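Plarska Office Rooms, version 9

This folder contains 1319 pictures of shared work rooms: desks, chairs, shelves and the things people leave on them. Matilde Gouveia wrote the room notes, and Unai Peñalver checked them. 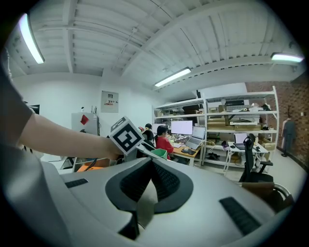

Room 30: desks, white metal shelving and brick wall.

Each room has one text file with the furniture names. Boxes on shelves are named only as "box", also when they are stacked. Shoes and baskets go under "personal". Please send corrections to Jeanine Hermans.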